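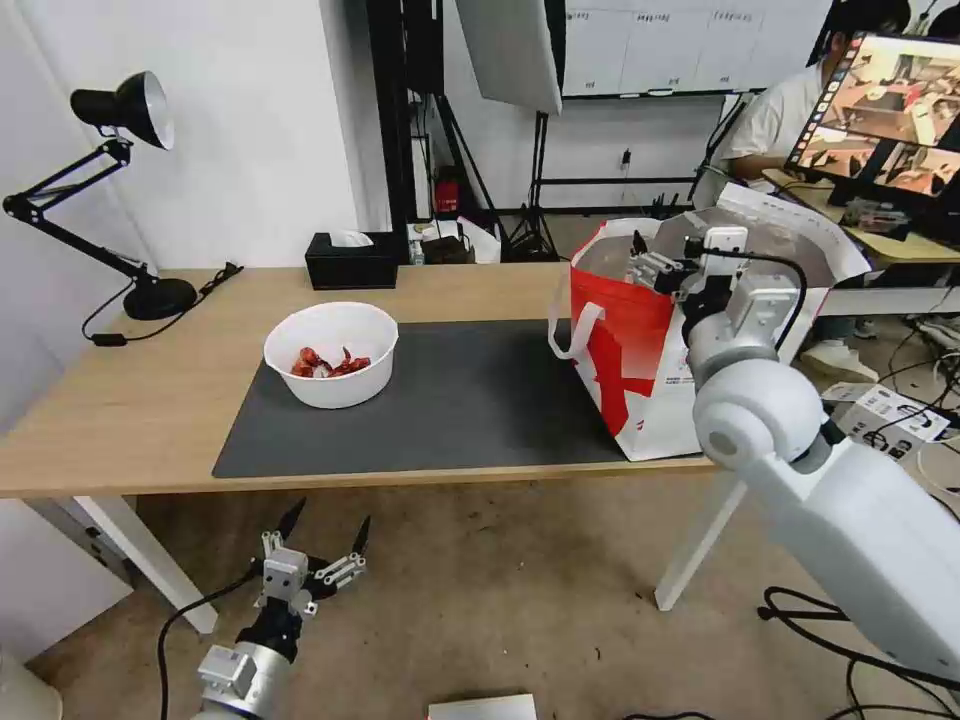
4. Setting up report routing

Once the city boundary has been loaded and at least one administrator account is active, Sesten can begin sending resident reports to the right department. Until routing is set up, every report stays in the General queue and has to be assigned by hand.

You need the Administrator role to follow this section. Supervisors can view the routing pages but cannot save changes.

4.1 Before you start

Have the following ready:
- The list of departments that will receive reports, with one contact e-mail for each
- The district file you uploaded in section 3
- The working hours of each department, including public holidays

Note: If your city uses the Irnix work order system, connect it first. Departments imported from Irnix keep their original codes and should not be typed in again.

4.2 Adding departments

1. Sign in and open Settings > Routing > Departments.
2. Select Add department.
3. Enter the name as residents should see it. Abbreviations such as "PW-N" confuse people when they show up in the mobile app.
4. Enter the department code. Codes may be up to 20 characters long and can contain letters, numbers and hyphens.
5. Enter the contact e-mail and select Send test. The test message comes from the Flestance mail server and may land in the spam folder.
6. Set the working hours. Response times are counted only during these hours.
7. Select Save.

Repeat for each department. You can come back and add more at any time.

Caution: Do not delete a department that has open reports. Move the reports to another department first, or they will go back to the General queue and lose their due dates.

4.3 Linking categories

Sesten comes with 116 report categories, from broken streetlights to blocked drains. Most cities turn off the ones they do not use. Each active category must be linked to one department.

1. Open Settings > Routing > Categories.
2. Clear the check box next to any category you do not want residents to see.
3. For each remaining category, choose a department from the list on the right.
4. If a category is handled by different departments in different districts, select Split by district and choose a department for each one.
5. Select Save and publish.

Changes reach the mobile app the next time a resident opens it. Reports already in the system keep their old routing.

Note: A category with no department is marked with a yellow triangle. You can publish with triangles showing, but reports in those categories will go to the General queue.
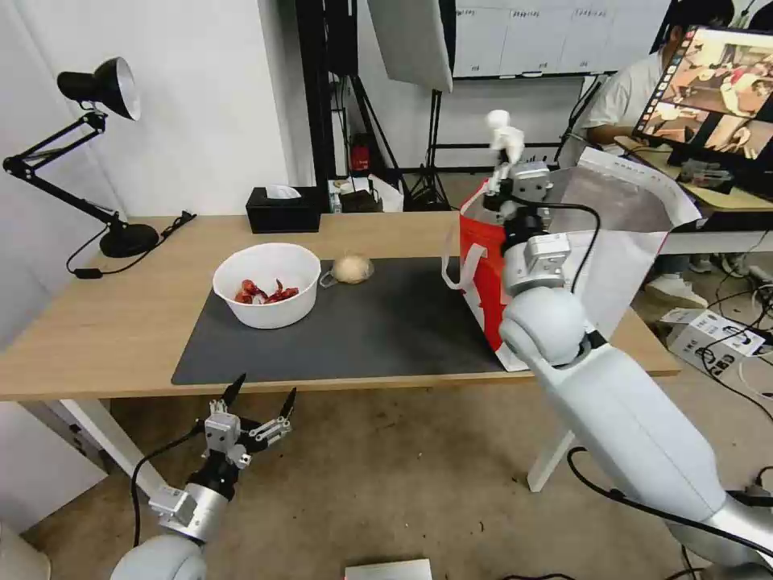
4.4 Setting escalation rules

A report is escalated when the department has not answered it in time. The default is 3 working days.

1. Open Settings > Routing > Escalation.
2. Choose a category group.
3. Enter the number of working days allowed.
4. Choose who receives the alert. This must be a named user, not a shared mailbox.
5. Select Save.

Caution: Setting the limit to zero sends an alert for every report as soon as it arrives.

4.5 Testing the routing

1. Open Tools > Test report.
2. Drop the pin inside a district and choose a category.
3. Select Run. The screen shows which department would receive the report and when it would be escalated.
4. If the result is "No match," check that the pin is inside the city boundary. Error 1904 means the district file has overlapping areas and needs to be corrected and uploaded again.

Test reports are not visible to residents and are left out of the monthly figures. Test at least one location in every district before you open the app to the public.

Section last revised 20 October 2020 by Mi-kyung Yook. Continue with section 5, Notifications to residents.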